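Journal de jeu, juin

Levé tôt, partie lancée vers 7 h 30 avec le café. La mise à jour de Wustero était enfin installée, après une nuit de téléchargement. J'ai repris ma sauvegarde à Brindside, devant l'auberge, niveau 134. Il me manque un niveau pour entrer dans la mine du nord et je traîne là-dessus depuis une semaine.

Premier constat : les courriers à livrer rapportent moins qu'avant. Je touchais 135 pièces pour un aller simple jusqu'à Hokitwood, j'en touche maintenant 123. Le trajet n'a pas changé, les loups du col non plus. J'ai relu les notes de version deux fois sans trouver la ligne qui en parle. Sur le forum, une page entière de plaintes et une réponse de l'équipe qui dit que l'économie « sera suivie ». Je n'ai rien écrit, je n'avais pas envie de me disputer avant midi.

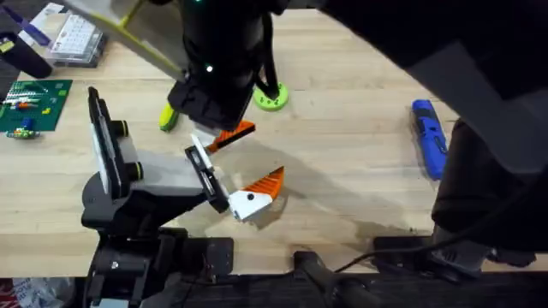
Deux bras, une table en bois clair.

J'ai quand même fait trois courses dans la matinée. À la deuxième, le cheval est resté bloqué dans la clôture du moulin et j'ai dû recharger. Ce bug existait déjà au printemps. Ils ont refait les reflets de la rivière, ils ont ajouté une option pour changer la couleur des capes, et le cheval rentre toujours dans la clôture.

Déjeuner, vaisselle, une heure dehors.

Reprise à 14 h. Je suis allé à Hokitwood à pied pour voir le nouveau marché. Il est plus grand, avec une rangée d'étals le long du quai, mais la moitié des marchands vendent la même chose. J'ai acheté une lanterne et revendu mes peaux. L'inventaire trie enfin par poids, ce que je demandais depuis le début. C'est pour moi le meilleur changement de la version et il tient en une ligne dans les notes.

Ensuite j'ai essayé le donjon de Doolan en solo. J'y suis resté quelque 14 minutes avant de mourir dans la salle aux cloches. Le gardien frappe plus vite qu'avant et l'esquive coûte davantage d'endurance. Deuxième essai avec l'armure légère : mort au même endroit, un peu plus tard. Troisième essai avec l'arc, depuis l'escalier : il ne monte pas les marches, donc on peut le tirer de loin. Ce sera sûrement corrigé, j'en ai profité. Coffre correct, une bague de froid et des potions que je n'utiliserai pas.

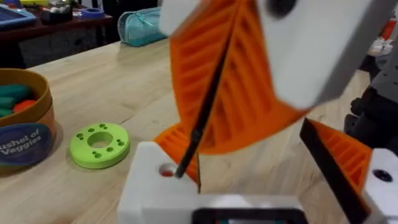 Doigts orange nervurés, ouverts au-dessus de la table.

Le niveau est passé en sortant du donjon, sur un simple sanglier. Je voulais filer à la mine, mais la porte demande aussi une clé que l'on obtient à Brindside, chez la forgeronne, qui dort à partir de 20 h dans le jeu. J'ai attendu sur un banc. On peut accélérer le temps à l'auberge, mais la chambre est devenue payante et je suis têtu.

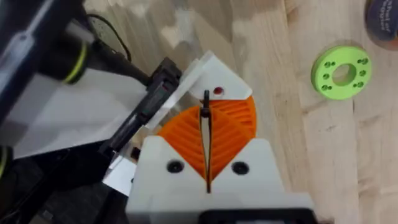
Le soir

Repris après le dîner, une petite heure. La clé est dans mon sac. La mine est sombre, la lanterne éclaire mal et s'use vite, il en faudra une deuxième. J'ai vu deux galeries, celle de gauche finit sur un éboulement. Celle de droite descend et la musique change, alors je suis remonté sauvegarder.

À faire demain : racheter de l'huile, vider le coffre de l'auberge, regarder si les courses vers Doolan paient mieux que celles de Hokitwood. Penser aussi à baisser le volume des cloches dans les options. Éteint à 22 h 40.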